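**Session 3 – Turned Parts and Why They Look Like That**

Umthorpe Evening Workshop, furniture history strand. Bring the Semeniuk reader, or at least an excuse.

Before power lathes, a turner got paid by the piece, so the shapes we now call elegant were often the ones that went fastest. Learn these words: bead (sticks out), cove (goes in), fillet (the flat bit between them that students forget). Most table legs are those 3 in different orders, with a fee attached.

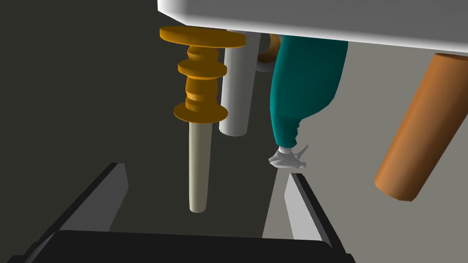 Why do old sets of legs never quite match? They were cut by eye against a marked stick, and the fourth leg was usually made close to supper.

Dealers like this sort of drift and will charge you for it. The Zalivdale catalog lists about 200 leg patterns, many of them the same one with a new name.

For next week:

- Read up to the section on feet.
- Draw one profile from home, half only – the other half is the same.
- Label your fillets.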